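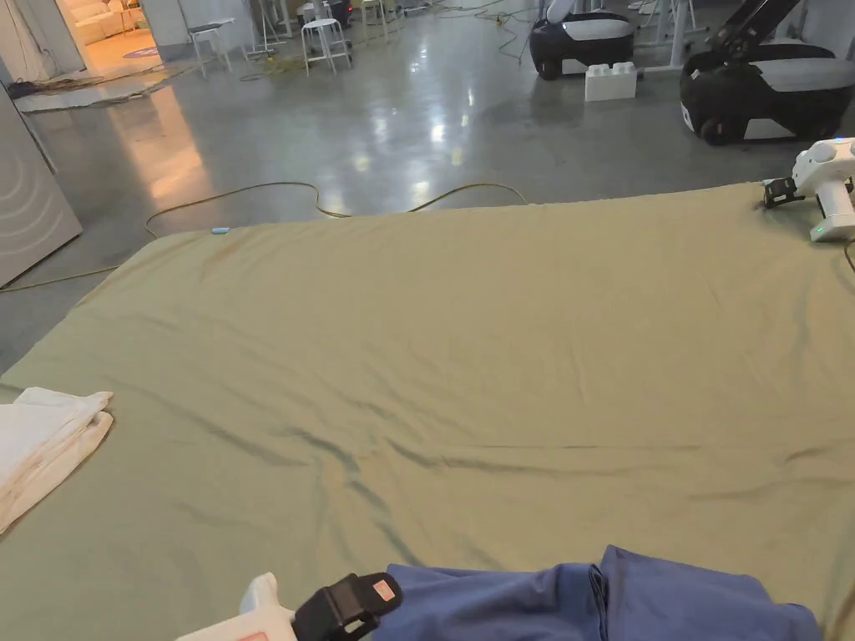

Yvette Campbell objected that thread count tells a buyer nothing about how a sheet will wear, and our survey gives her little to argue with. Of 1064 Clistodport households, 200 could not say what count they owned.
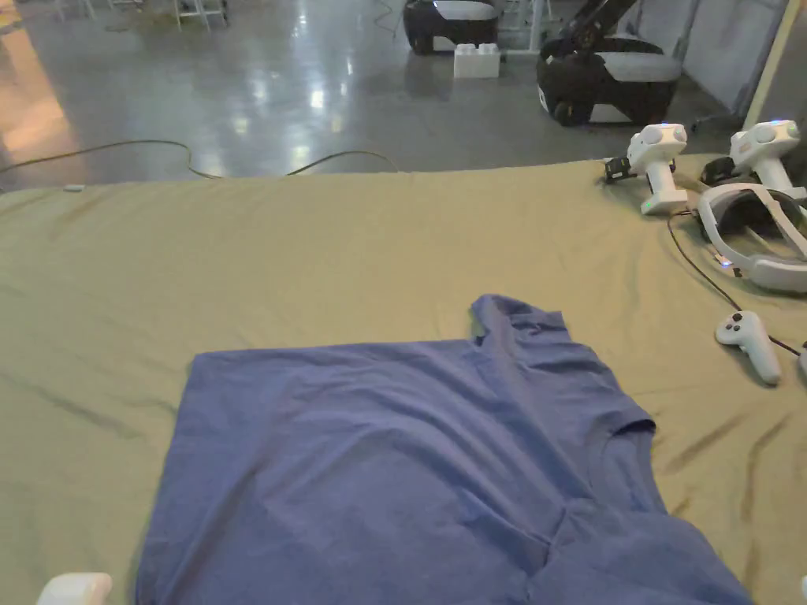

Does a higher count mean a longer life? Our data do not show it. The Gondier mill claims otherwise, but its trial ran 48 washes on 2 fabrics, with no control.

Figure 2. Household textiles: olive-green sheet, folded white towels.
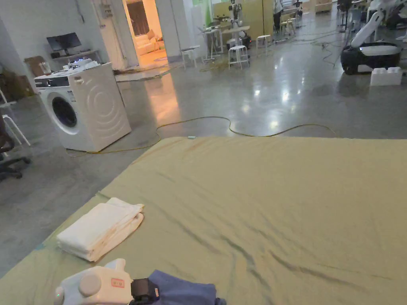
Nor did the trial report water hardness, which Bogale treats as minor. We doubt that. Until the Sequeira wash logs are released, the mill's figures should be read as advertising.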